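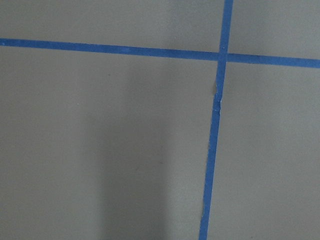 Blue tape cross on gray, close up. This is what the tape detector has to work with.

Spent most of Sunday on the tape-line detector, so a few notes while I still remember them. The package is called Sugden. It looks for strips of painter's tape and uses the crossings to correct the camera-to-table transform.

The old version assumed every crossing was a right angle. Ours are put down by hand, so they aren't. It would fit two lines, see they weren't square, and "fix" them. The transform then picked up a small rotation that looked like a bad wrist calibration. I recalibrated the wrist 4 times before I looked at the fit.

New version fits each strip separately and intersects the center lines. No angle prior at all. The code got shorter.

Edges are the other problem. Tape wrinkles and tears, and a single kink next to a crossing can drag the whole line sideways if you use least squares. Switched to RANSAC on both edges, then take the midline. Any stretch where the width jumps gets thrown out.

Shadows matter less than I expected. A soft shadow changes brightness a lot and hue hardly at all, so thresholding on hue takes care of most of it.

Kyrylo Kushnir asked why we don't print fiducials and be done with it. Fair question. We do use them on the Marncombe setup. But tape is easy to replace at any hour and I'd like the planner to survive both.

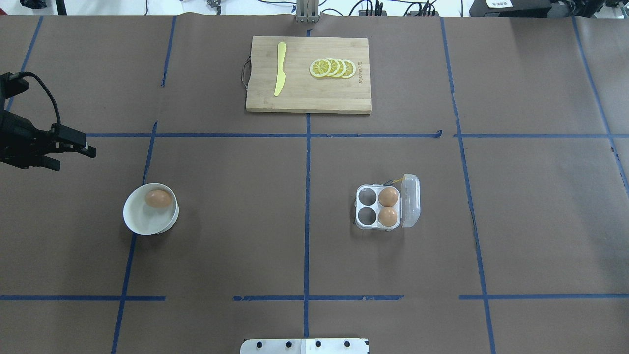

Head view. Two eggs in the carton, one in the bowl, lemon slices and the yellow knife on the board.

The planner side is called Jaresau. It takes the head view, assigns each object to a grid cell, and only plans motions between cells. Cells don't have to be rectangles, which is good, because with slanted lines and gaps in the tape hardly any of them are.

Gaps were handled badly until this week. A break in a line got read as the end of the line, and two cells merged into one. Now collinear segments get joined if the gap is shorter than 5 tape widths. Marichka Savchuk wrote that part and the tests for it.

Still open: clear plastic. The carton lid comes back from depth as a few stray points or nothing, so the collision checker thinks there's free space there. For now I pad the carton's box on the hinge side by hand. Ugly, but it's in a config file and not in the code.

Also open: a white bowl near a tape line. The mask sometimes eats into the tape and the line fit loses 2 or 3 segments. Probably need to run object masks first - I've been putting that off because it slows down startup.

Replan time is fine. The merge step is now the slowest part, 14 ms on the Fladska machine. Not touching it.

Will post the config once I've renamed the parameters. Half of them still say "square" in the name.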